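Kiltirum Fund: Shared Kitchen Skills
Progress report, second period, to the end of March
Submitted by the demonstration team at Custmont

1. Where we are

The grant agreement asked us to deliver 1,200 usable demonstrations of small kitchen tasks, collected by people steering the arm by remote control, and to train a first policy on them. We have the demonstrations. We also have a first policy, in the sense that a person who has read the menu also has a first dinner.

Spending is in line with the budget apart from one line, cables, where we have been optimistic in every report so far. A revised figure is in the finance annex.

2. Collecting the demonstrations

The period began with the new hand controllers from Atover, which replaced the joystick arrangement you saw on your last visit. The joysticks were precise and universally disliked. With the new controllers the operator moves a hand and the gripper follows, slightly late, like a teenager asked to lay the table. Operators now need 3 practice sessions before we keep their work, where the joysticks needed 10.

We have concentrated on stirring, because it sounds easy and is not. The arm has to pick up a utensil by its handle, carry it to a cup, get the business end inside without striking the rim, move it about to some purpose, and let go. A person does this while reading a newspaper. Our operators do it while holding their breath.

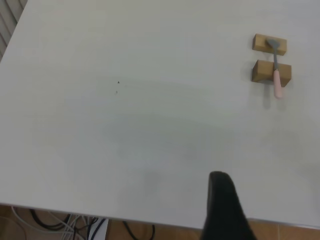 Most of the early trouble was at the pick-up. A thin handle lying flat on a table leaves very little room for the fingers, and several weeks of recordings show the gripper patting the tabletop with great tenderness. Raising the utensil on a pair of blocks gave operators a gap to work with, and the share of takes we had to throw away fell sharply. We accept that most households do not keep their cutlery on blocks. Flat pick-ups are back on the plan for the next period, under the heading "harder things".

We also changed what we ask of operators. Our first instruction sheet told them to be smooth. They took this to heart and produced recordings so slow and so graceful that the policy learned chiefly to hesitate. The present sheet tells them to work at a normal pace and, if they miss, to back off and try again without stopping the recording. Those second attempts have become some of the most useful material we own. It took us longer than we would like to admit to stop deleting them.

3. Teaching by hand

The other half of the work was meant to be hand guiding, where a person takes hold of the arm and leads it through the task. The proposal promised a fair comparison of the two methods. The comparison is under way and so far a little lopsided.

Hand guiding is quick to explain and visitors like it. It suits broad movements, such as bringing the arm across to the cup. It suits small ones badly, as the person leading the arm tends to stand exactly where the overhead view needs to be clear, and leans on it when tired. We now record hand-guided takes twice, once with the person leading and once with the arm replaying the path alone, and keep the second. This doubles the time per take, a fact we mention here before the finance annex does.
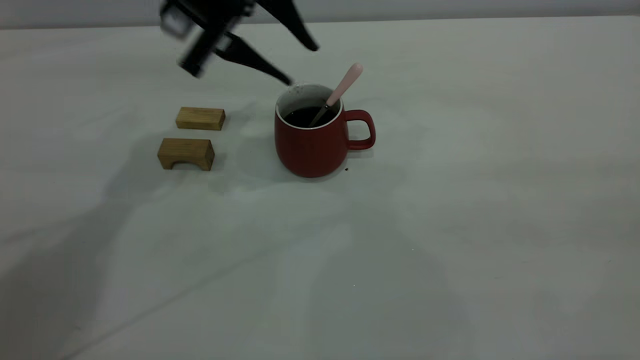 Letting go remains the weakest step under both methods. Operators open the fingers and then, quite reasonably, want to get away from the cup as fast as possible. The policy has picked up the wish to leave before the letting go. In one memorable trial run it took the spoon with it, and a fair amount of the drink. We have since asked operators to pause after opening the fingers and to lift straight up before moving sideways. Early results are drier.

4. Labelling and checking

Simões completed its review of the first batch and returned it with comments, some of them kind. The main finding was that our operators disagreed on when a stir counts as finished. Some stopped after one turn, some carried on until they were satisfied, and one set of takes suggests a person lost in thought. We have written a definition. It runs to half a page, and we would rather not discuss how long the meeting was.

5. Delays

We lost 8 working days to a fault in the wrist joint, which made itself known by a faint click and then by a louder one. The part has been replaced. Remote sessions were rescheduled into the evenings, with thanks to the operators who agreed to it.

6. Next period

Flat pick-ups, as promised above.

More cups, with different handles, and at least one that tips over easily.

A finished comparison of hand guiding and remote control, using the same tasks and the same operators.

A request to move a modest sum from travel to cables, to follow separately.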